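3 September 2023

The open day at the Macedo works began at the side gate, where we were given a paper badge and told to keep to the yellow line. I went with Vanderleia Teixeira, who had worked for a packing firm years ago and wanted to see how things had changed. Our group was led by Ismael Seixas, a shift manager.

Macedo roasts and packs coffee. The green beans come in by lorry at the back and are stored in a long shed, which was cooler than I expected and smelled more of hay than coffee. There were 319 sacks in that morning, according to the board by the door. Seixas said the shed holds nearly three weeks' stock in February and much less by the end of summer.

The roasting hall was the loudest part. Two of the roasters were running, and the third, an old Pindik, was shut down for cleaning. We stood behind a rail and had to take turns at the front to hear anything. A batch was dropped while we were there and the whole group moved forward at once. 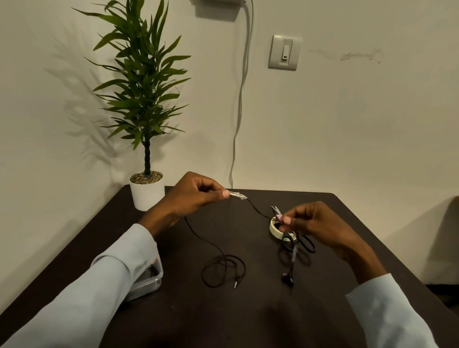
After the roasters we went up a metal staircase to the tasting room. It is smaller than the tour leaflet suggests, and only half of us could fit in — the rest waited on the landing. Ademir Fontes, the head taster, had set out bowls from two farms and let us try both. I preferred the darker one. Vanderleia thought it was burnt and told him so, and he took it well.

The packing line was the part she had come for. It was put in by Raltach and fills 68 bags a minute, with one person at each end. In her day the same job was done at benches. She asked about the valves on the bags and got a long answer.

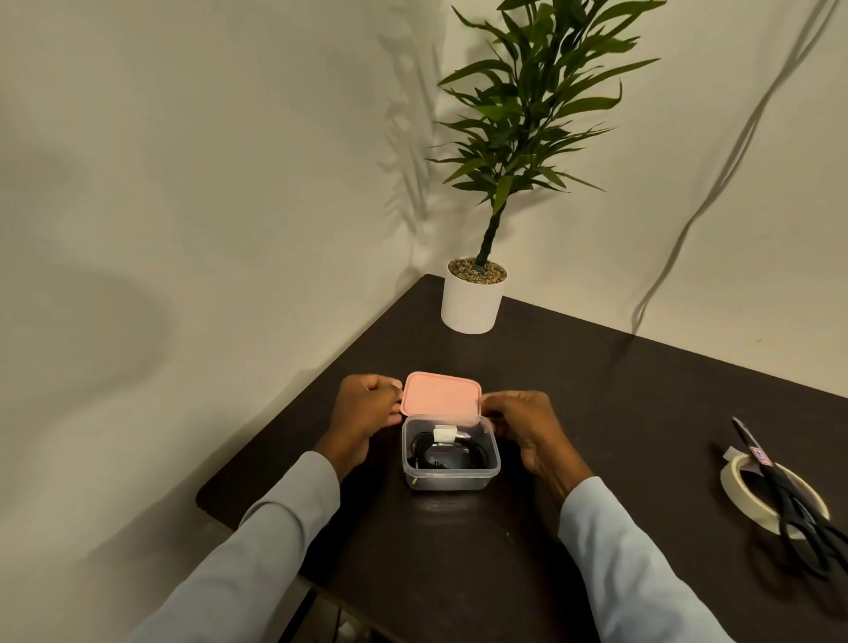 The shop is by the exit and sells whole beans, ground coffee and a few things for storing them. Vanderleia asked whether she should keep hers in the fridge, and the woman on the till said a cupboard was better. At home a small clear plastic container with a pink lid does the job well enough, though one that keeps out the light is better for beans you won't finish quickly. I bought two bags of the darker roast.

The tour took an hour and a half and was free, but places have to be booked. Parking is on the road. The café was shut when we came out, so bring something to eat.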